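My grandfather's two winters on the supply boats

I've been meaning to write this one up since November, when my cousin Julián Prieto finally mailed me the shoebox (thank you, Julián, and sorry for nagging!). Grandpa never said much about the war. He'd talk all evening about tomatoes or the price of gas, but ask him about the convoys and he'd get up to check on the dog.

So the shoebox was a surprise. It has 109 letters in it, nearly all to my grandmother, and most so thinned out by the censor that you get the weather, the food, and a line or two of love. He was a cook on a freighter he calls the Hanrahan, and he spent two winters going back and forth across the North Atlantic with flour and canned meat and, I suppose, a great many things he wasn't allowed to mention. He complains about the soup pots sliding. He complains about his feet. In one letter he says he slept in his life jacket for so long that he missed it when he got home on leave, and I had to put that one down and go for a walk.

The name that keeps coming up is Malachy Coughlan, a stoker from Cork who taught him to play cards and owed him money for it afterward. I'd love to find Malachy's family. If you're a Coughlan and there was a stoker in yours, please write to me, even if it's only a maybe.

I'm typing the letters up in order and have got as far as the second winter, so there's plenty more coming.

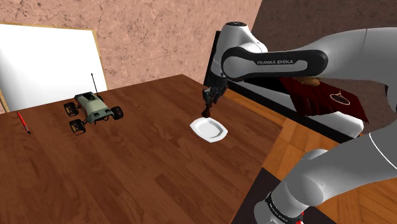

What I'm reading next

Xóchitl Trujillo has lent me her father's book on the escort ships, with his pencil notes all down the margins, and I'm starting it tonight.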